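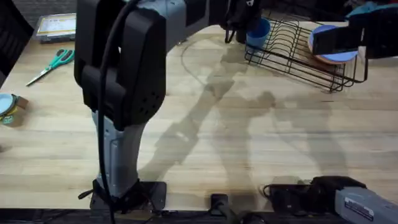

From: Vira Lysenko
To: tuno-users
Subject: Re: how many dish rack demos before training?

Konrad Schnyder wrote:
> We're at 2,651 episodes on the rack task, mostly one cup
> and one plate. Dorkach says push on to 3,713 and then train.
> Anyone see a reason to stop earlier?

Yes. I'd have stopped at 1,000 and looked at what was in them.

My worry is the plate. If it's the same plate with the same rim in every episode, you aren't teaching two arms to load a rack, you're teaching them one plate. Same goes for the rack, unless somebody moves it between takes. Do they? The notes on the Wilidis page don't say.

We did 400 on the MacLeod bench last March with the clutter swapped every ten takes — scissors, jars, trays, whatever was lying there — and held back two plates the policy never saw. It did badly on both. I'd still trust that number over a good score on the training plate.

Also, who is throwing out the bad takes, and by what rule? "Operator's judgment" was the answer I got last time, and I didn't like it then either.

Before anyone records another thousand, could you post the split by object and by operator? A plain text file is fine.

Vira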